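About Ranel

Hi, I'm Neema Shirima, and I run Ranel with Mutua Kioko out of two rooms above a bakery (yes, it smells amazing, and yes, we've all gained weight). We wire small offices, clinics and schools, and we tidy up the wiring other people left behind. The second part is most of our work these days!

I got into this by accident. I was answering phones at a dental office and the internet kept dropping, so one lunch hour I crawled under the front desk and found a knot of cords the size of a beach ball. I labeled every one with masking tape and a marker, threw out the ones that went nowhere, and I was hooked. Mutua had been pulling cable for years by then and took me along on jobs until I stopped asking which end was which.

We've grown a bit. There are 12 of us now, and last year we put in or replaced 2,363 patch cables. The biggest job was the Tanui school, 667 of them, all done over the December break with a space heater and a lot of soup.

People ask about the colors. We use blue for everyday desk connections and keep other colors for phones and door systems, so whoever opens the cabinet after us can find their way around. We like a boot over the plug, too. That little latch is the first thing to snap when somebody drags a cable out of a pile, and then you've got a connection that works until the cleaning cart bumps the wall. 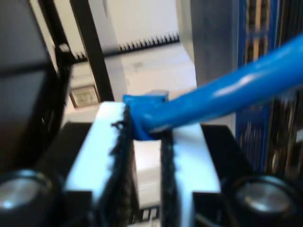 Parviz Dehghan wrote to us after we finished his office: "I used to keep the cabinet door shut so I wouldn't have to look at it. Now I open it to show visitors. My only complaint is that your labels are neater than my handwriting, and I had to add three of my own." Parviz, we'll come by and print yours, no charge!

If you call before 9 a.m. you'll get me, and after that it's usually Tumaini Mussa, who also does the quotes. We come out and look before we give you a price, and we'd much rather see the mess as it is, so please don't clean up for us. Leave the cords on the floor. Move the coffee cups if you can.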